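Moving the desk away from the window, yes or no?
Forum: Home & Garden > Working From Home

tresia_knits
Posted June 30, 2021

OK so I need opinions before my husband gets home and talks me out of this. I've been working from the spare bedroom since last November and my desk is up against the window. I love the light. I do NOT love the fact that between 2 and 5 every afternoon I can't read a single thing on my monitor. I've been squinting so much that my sister asked if I was mad at her on a video call.

The options as I see it:

Leave the desk and get some kind of shade (the nice ones I priced at a local shop came to $251 for one window, which, no)

Turn everything ninety degrees so the window is on my side, which means the closet door only opens halfway

Give up and work in the kitchen like an animal

The room faces west, if that matters. White walls, white desk, so everything bounces. 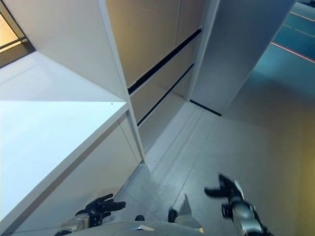

Fusirby: Turn it ninety degrees. I did that two years ago and the headaches stopped inside a week. How often do you need the closet during work hours anyway?

tresia_knits
My yarn is in the closet, so more often than I'd like to admit to my employer lol

old_huaman
I'm going to disagree with Fusirby. Side light is fine if the window is on the north side. With a west window you'll just get it in one eye instead of both. Been there, wore a baseball cap indoors for a whole summer. Spend the money on the shade. Not the $251 one, good grief. I paid $59 for a plain light-filtering roller and put it up myself in half an hour. The brackets go inside the window opening, so measure at the top, the middle and the bottom and use the smallest number. Mine was off by a quarter inch and I had to send the first one back.

Fusirby
One eye is still better than two! And a roller shade makes the room feel like a dentist's office. Why have a window at all?

old_huaman
Light-filtering, not blackout. You still get the daylight. And you can roll it up at 5 and have your sunset.

Surachet Chaimongkol
Has anyone asked about the desk itself? A glossy white top was half of my problem. I put a big dark gray felt mat on mine, the kind that goes under the keyboard and mouse, and the difference was huge. Try a dark towel for one afternoon before you buy anything or move anything. Costs you zero.

tresia_knits
Ooh, the towel thing I can do today. I've got a navy beach towel with a flamingo on it, that should look very professional.

cloroldale_mike
Also turn UP your monitor brightness in the afternoon. I know that sounds dumb, but I had mine turned way down for night work and kept blaming the sun.

Fusirby
I still say move the desk. You can move it back!

tresia_knits
Update: towel is down, brightness is up, and I can read my email at 3:30, so thank you Surachet and Mike. Still some glare near the top of the screen. I'm going to live with the towel for a few days and then probably order the $59 kind of shade. Sorry Fusirby, the yarn wins. old_huaman, do you remember if yours was the cordless one? We have a cat who eats strings.

old_huaman
Cordless, yes. You pull down on the bottom bar and it stays where you leave it. Measure three times!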